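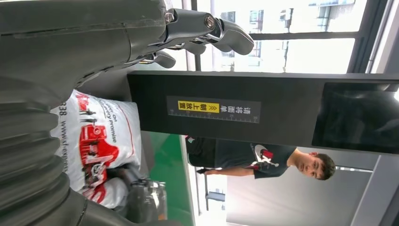

Mayu Furukawa told me soft mailers are the worst thing anyone ever handed her to sort, and I believe her — boxes at least have a top! So tonight, parcels.

Next slide, slow down. Two habits from my months at Zurkik: flatten first, then label up.

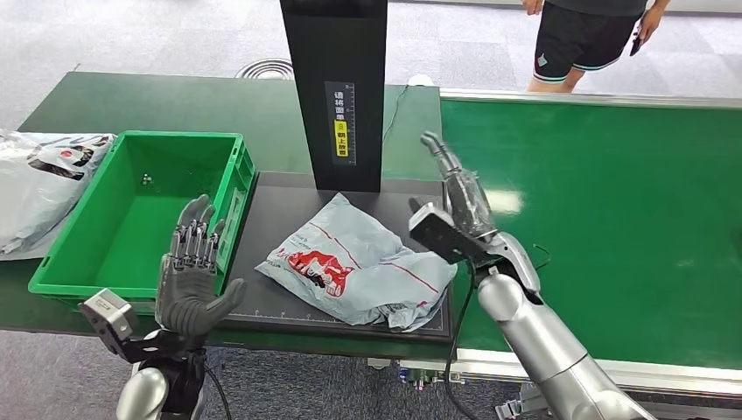
Label side up, please: the sign says so.

Tell the one about the 453 bags here, if there's time. 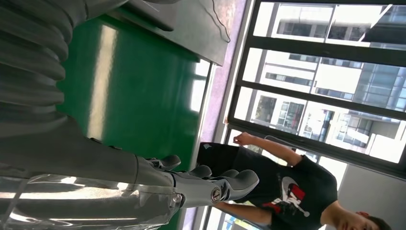 Someone in Arai asked me whether standing near a window helps on long shifts. I say yes, every time. Water, then questions.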